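Border Talk: How Leaders Use Speeches to Name an Enemy
Project report, Modern World Politics
Rania Fahmy and Othmane Benjelloun

What we wanted to find out

When two governments are in a dispute, do the leaders talk about the dispute or about each other? We picked speeches to international meetings because they're all public and mostly the same length. Started with 100 speeches, which was too many. Cut it to the ones with a land or sea border problem in them.

How we did it

Rania read for names – every time a speaker named another country or group. Othmane read for comparisons to the past (old wars, old empires, old treaties). We pasted everything into Flodo so we could tag lines and sort them. 819 tagged lines in the end. Some are tagged twice where we both wanted them, and we left those in.

First problem was translations. Official English versions are smoother than what was said in the room, so a rude word can turn into "unfortunate." We only used the official ones. Probably makes some speakers look calmer then they were.

Second problem was us. We didn't agree on what a threat is. "We will defend our waters" – Othmane said threat, Rania said no. We wrote a rule: it has to say what will happen and to who. Then re-did the first 200 lines with the rule.
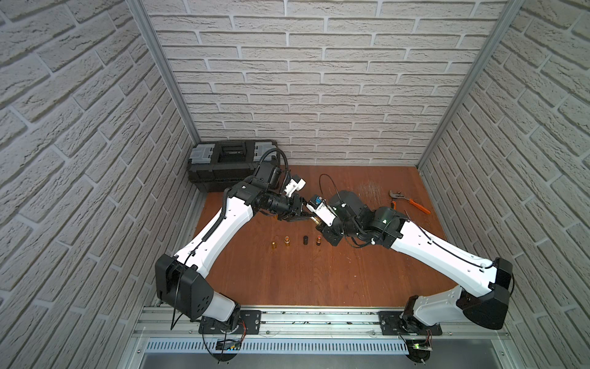 What we found

Speakers name the other side early, usually in the first few minutes, then go quiet on it and talk about trade or climate. The name comes back near the end. Comparisons to the past sit right next to the name nearly every time.

Smaller countries quoted treaties more. Bigger ones talked about history and "our people." Real threats under our rule were rare, and most were about sanctions, not armies.

Replies were the intresting part. A reply hardly ever answers the comparison. It makes a diferent one back.

What we'd change

Only 2 readers, both in the same class, both tired by December. A third person to settle ties would help. We also never looked at what happened after the speeches, so can't say if any of it mattered to talks.

Ms. Duggan asked if newspapers repeat the comparisons or the treaty parts. Didn't get to it. Rania wants to try it next term with the Horndale library's paper archive.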